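Subject: Re: [garment-care] Fold sequence for printed shirts, second draft
From: Magdy El Sherbiny
Date: April 3, 2022

Zoltán Kocsis wrote:

> I have read the draft twice and have two objections. First, step 4 tells
> people to square the shirt before the sleeves are in. On a knit this does
> nothing. The sleeves pull the side seam out again as soon as you turn them.
> Second, you give one folded width for every size. Our shelves at Barros
> take 84 stacks in the narrow bay and the large sizes hang over the front
> lip. Also, please say what you want done with shirts that come out of the
> bin in a heap. Most of ours do.

Zoltán,

Agreed on step 4. I have moved squaring to after the sleeves and renumbered. The old step 5 is now step 4, so anyone who printed the first draft should throw it out.

On width: the draft used the Clestico board because that is what we own. The board is fixed. For anything above a large I now give the fold as a fraction of the chest, one third in from each side, which leaves the print centered and does not need a board. The shelf problem at Barros is separate. If the lip is in the way, fold to quarters and accept a thicker stack.

On heaps, the draft was too short. Revised text follows.

3a. Put the shirt down on a clear, hard, light-colored surface. Dark knits are easier to read against white, and the hem shows up sooner.

3b. Do not shake it first. Shaking twists the sleeves around the body about as often as it frees them. Find one point you can identify with certainty and work outward from it. On a printed shirt this is nearly always the chest print.

3c. With the print located, find the collar above it. Take both shoulder seams at the collar end, lift until the hem clears the table, and lower it away from you.

3d. Smooth from the center to the sides with the flat of the hand. Do not drag across the print. Heat transfers will crease along the edge of the film and the crease stays.

The case that gave us the most trouble was the two-color shirt, where a dark section and a bright one meet. When it lands badly the dark part closes up on itself and shows almost no edges. Folders tend to start on that side, as it looks like the part that needs work. Start on the bright side.

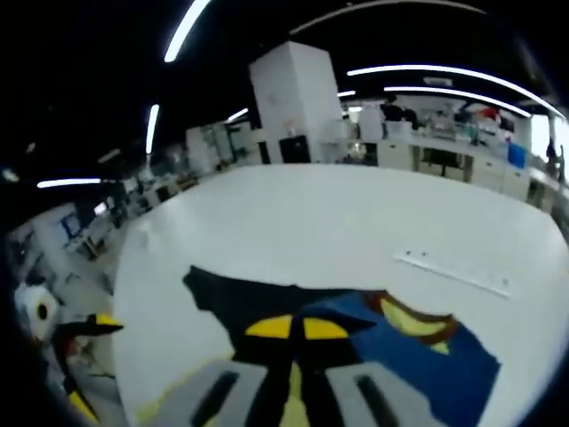
Zoltán replied to this part off list and has let me copy it in: he would put the collar ahead of the print as the first point to find, on the grounds that a print can be on the back as well, and some of the Hutance stock has the same mark on both sides. He also thinks 3c should say which hand goes first.

I accept the point about double prints. 3b will read "the chest print, or the collar if the shirt is printed on both sides." I do not want to specify a hand. We have left-handed folders and the result is the same.

Counts, for those who asked. In December we put 3,487 shirts through with the old sequence and 3,755 with the draft, same tables, same crew. I would not read much into the difference. The second batch had fewer long sleeves in it — those take longer whatever the method. What I did notice was fewer refolds at the shelf, but we did not log refolds, so I have no figure to give you. We will log them next time.

Still open:

Water temperature note. The draft says nothing about washing and I would like to keep it that way. The Zevow sheet covers it.

Turn angle for the sleeve. I wrote 90 degrees to the side seam. On raglan sleeves there is no seam in the right place to measure from. Suggestions welcome, preferably with the garment type stated.

Hoods. Not covered. Somebody who folds more of them than I do should write that section.

Please send corrections to the list and quote the step number from the second draft.

Magdy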